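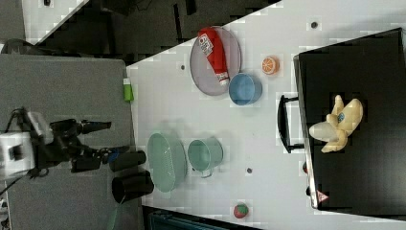 One of the arms at a training table, with a gray plate, a blue bowl and a green mug among the practice items.

About Tanguy

Tanguy sorts, checks and packs returned housewares and toys for online stores. A customer sends back a bowl, a mug or a stuffed toy, the store sends it to us, and we decide whether it can be sold again. If it can, we repack it and put it back in stock. If it can't, it goes to donation or recycling.

The company was started by Murdo Swanson and Tayla Waaka, who had both worked in returns for a larger warehouse before that. They began with two packing benches and a rented van. Today there are 40 of us in one building, and on a normal day we handle 1,000 items. January is worse.

Why we brought in robot arms

Returns work is hard on hands and shoulders. Every box is different, so for years the whole job was done by people reaching into totes, lifting things out, turning them over and setting them down again. By the end of a shift the reaching was what people complained about most, and it was behind most of the sick days on the sorting line.

We looked at conveyor systems first. They were made for places that ship the same carton all day, and our totes can hold a plate, a bottle and a plush banana together. Robot arms made more sense. They are slower than a good sorter, and they still are, but they can be taught to pick up a wider range of things.

Aravind Mudaliar leads the automation group. His team teaches the arms on ordinary tabletops with everyday kitchen items and toys set out on them. Round things and shallow things get a lot of table time. A mug lying on its side is a different problem from a mug standing up, and the arm has to learn both. Once an item type passes on the table it goes onto the approved list, which now has 298 entries. Anything not on the list goes to a person.

What changed for the people here

No one was let go when the arms came in. We put that in writing before the first one was switched on, and the same letter is still posted next to the time clock. What did change is what people do for most of the day.

Sorters used to spend nearly the whole shift lifting. Now they spend more of it inspecting: looking for chips, missing parts, wrong lids, worn labels. That work pays a higher rate, and everyone who moved over was trained on paid time. Some liked it right away. Others missed the pace of the old line and said so, and a few asked to go to the loading dock, where the work is still done entirely by hand.

Two jobs exist now that did not exist before. Line tenders watch a group of arms, clear stuck items and stop the cell if something looks off. Table trainers set out items, run the arm through its picks and write down what it drops. Štěpánka Krajčí was a sorter for six years before she became our first table trainer, and she now teaches the others. Most of the item list was built from her notes on what used to give the sorters trouble.

There are things we got wrong. The first cell was too close to the walkway and people did not like passing it, so we moved it. We also set the early targets too high, and line tenders ended up running back and forth to keep up with them. Targets are now set with the tenders in the room — any of them can ask for a review. Noise was another complaint. The compressor has its own closet now.

How we decide what to automate

Tadhg Costello runs the floor and has the final say on where an arm goes. He starts with the injury log and the shift notes. A station that hurts people is looked at before a station that is only slow. Every new cell gets a trial period, and the crew that works beside it fills out a short form at the end. One cell, at the gift wrap bench, was taken out after its trial and has not come back.

Working with us

We take on new stores twice a year. If you sell housewares or toys and your returns are piling up, write to the front office with a short list of what you carry and how it is packed.

Open jobs are posted on our careers page. You don't need experience with robots for any of the floor positions, including line tender. Training is on site and paid from the first hour.

Page last updated 8/8/20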